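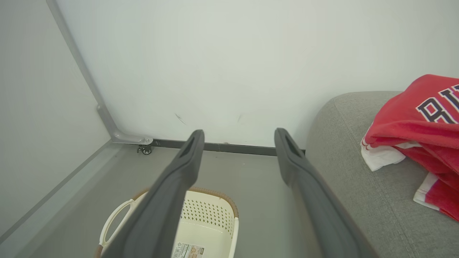 3 min read

Some people collect records. Paweena Suksawat collects reasons to do one more load of washing, and after a morning at her place I'm starting to see the appeal!

Tuesday is jersey day. Her kids play in the Yensuk junior league, which means grass stains, mud, and a smell she describes as "wet dog with ambition". By eight everything has been through the machine and the living room has become a sorting station. There's a red jersey with white trim draped over the grey sofa, big navy letters outlined in white, and a cream basket on the floor within tossing distance.

I love that basket. It's plastic, with rows of little holes down the side and a brown woven rim that makes it look at home beside good furniture. If you're shopping for one, try the handles first (a curved cut-out is kind to the fingers on a full load) and look for holes in the sides so damp things can breathe.

Paweena's method is gloriously simple. Jerseys get turned inside out before washing, which protects the lettering, and go through cold. No fabric softener, ever – it clogs sports fabric and traps the very smell you're trying to shift. They dry on hangers in the shade, then get folded with the letters facing up so the right shirt goes into the right bag.

The folding is my favourite part. Sleeves in, bottom third up, top third down, and she never presses a crease across a printed letter. Her neighbour Usa Yimyam rolls hers instead, and the two of them have been debating it over the fence for 8 seasons.

I went home and tried the sofa-arm system myself. My own basket is an ugly blue thing with a cracked corner, but I had 40 minutes, the radio going and a heap of my daughter's soccer gear, and I enjoyed every bit of it. The socks are still waiting for their partners.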